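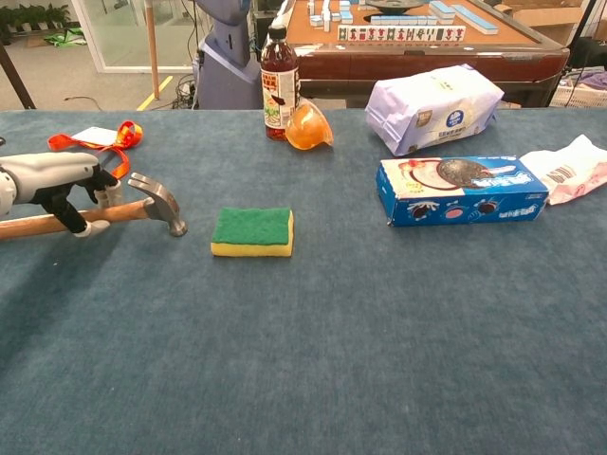

Martillo, estropajo y galletas sobre el tapete azul. Al fondo, la mesa automática de mahjong con las fichas fuera.

La mesa donde acaba todo

2018-05-13 | Redacción de Skesalier

En el local Eskola de Prorcombe hay una mesa grande que no tiene un uso fijo. Está forrada con una tela azulada, al lado de la mesa de mahjong, y recibe lo que en otras salas iría a un armario, a la cocina o a una mochila. Para este número dedicado a los espacios compartidos nos interesaba saber qué se queda en una mesa así y cómo se ordena.

La lista es corta y bastante variada. Un martillo con mango de madera. Un estropajo de los de siempre, verde por la cara que rasca. Una botella oscura con etiqueta en chino. Un cordón naranja de los de colgar al cuello, con su tarjeta blanca. Y comida: una caja azul de galletas de chocolate rellenas, una bolsa de picoteo y un envoltorio más pequeño, blanco y rosa, algo arrugado.

El martillo es lo que más sorprende a quien entra por primera vez. En Eskola se guarda desde hace años en una caja de la entrada, y sale de ella con frecuencia: una silla que baila, un clavo del tablón de anuncios, la balda baja del mueble Nekby que se suelta de un lado cada pocos meses. Después de usarlo, lo cómodo es dejarlo en la superficie más cercana. Casi siempre es esta.

La tela tiene parte de culpa. Una mesa barnizada se raya y uno se lo piensa dos veces antes de soltar encima una herramienta. Sobre un forro blando las cosas no suenan ni resbalan, y se agradece mientras al lado se mezclan fichas. A cambio, guarda las migas y no perdona los líquidos. La de Eskola se cambió hace 4 años, después de una merienda con zumo de granada, y costó más tiempo despegar la vieja que colocar la nueva.

Las normas del local ocupan media hoja. Los envases abiertos van a la cocina al terminar la tarde. Las herramientas vuelven a la caja. El estropajo se queda junto al fregadero y para la tela se usa un cepillo seco, siempre en la misma dirección. Frotar en mojado levanta pelo y deja cercos, así que las manchas se tratan con un paño apenas humedecido, a toquecitos, desde fuera hacia el centro.
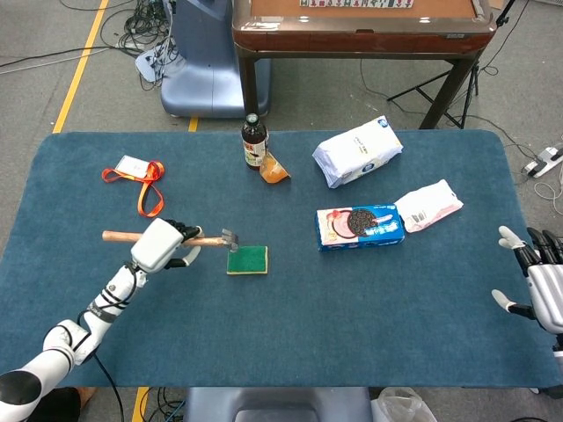
El martillo, por encima del estropajo verde. Detrás, el cordón naranja y la botella.

Lo de comer es más discutido. En una sala de juegos se pica, y quitar las galletas de la mesa de al lado supone que terminen en la de mahjong, que es peor. Las mesas automáticas tienen un mecanismo debajo del tablero y las migas que caen por las ranuras acaban dentro. Sacarlas obliga a abrirla y a limpiar con brocha. En Eskola la abren 2 veces al año, la próxima en julio, y prefieren no hacerlo más.

Por eso la mesa azul funciona como zona de descarga. Las bebidas se apoyan ahí, los paquetes también, y las manos pasan por una servilleta antes de volver a las fichas. Hay sitio suficiente para que cada cosa tenga un hueco propio, aunque el hueco cambie según la tarde.

Con los cordones y las tarjetas pasa algo parecido a lo que pasa con las llaves en casa. Molestan al inclinarse sobre el tablero, se quitan y se dejan donde se puede. En la última limpieza general aparecieron 13 en un cajón. Ahora hay una bandeja junto a la puerta con un letrero grande. Se usa a ratos.

Para quien quiera montar una mesa auxiliar parecida en casa o en una asociación, algunas indicaciones prácticas. El fieltro claro se ve sucio enseguida y el negro enseña cada pelusa; los azules medios y oscuros aguantan mejor. Conviene dejar un palmo de tela de más en los bordes y graparla por debajo - el pegamento da problemas el día que hay que quitarla. Las esquinas redondeadas se forran dando pequeños cortes en el sobrante, sin llegar al canto. Y una caja con asa para las herramientas, colocada debajo de la propia mesa, ahorra el paseo hasta la entrada, que en Prorcombe es precisamente el paseo que no se da.

El local abre por las tardes. El cepillo cuelga de un gancho en el lateral del mueble Nekby.

13 veces compartido | 19 comentarios

© Skesalier 2018. Contacto con la redacción | Volver arriba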